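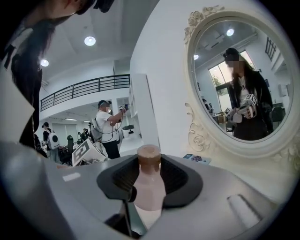 Cream vanity with oval mirror: cleaning and storage

Folora_646 wrote:
Ornate dresser, curved drawer front, metallic knobs. Dust collects in the carved roses and scrollwork. Currently using a dry 2 cm brush, then a barely damp cloth. Is there a better method?

zupan1565 wrote:
Dry brush only. Water sits in the recesses and lifts the paint.
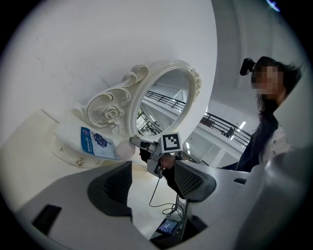 Work from the top flowers down to the base, and clear the tabletop first. Leave the yellowish tone in the recesses alone. On painted mouldings it can be a deliberate finish.

cirkell wrote:
Disagree on water. A cloth wrung out properly is fine on sealed paint. Test behind the mirror first. Brushing alone won't shift powder residue.

Folora_646 wrote:
Powder is the main problem. I keep bottles and a pink puff on top.

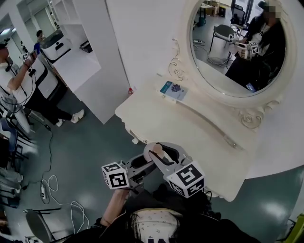
The puff now goes in a lidded tub in the drawer, washed every 3 weeks. Bottles can stay out if they stand on a tray.

zupan1565 wrote:
Tray, agreed. I still wouldn't put a wet cloth near the gold-toned line.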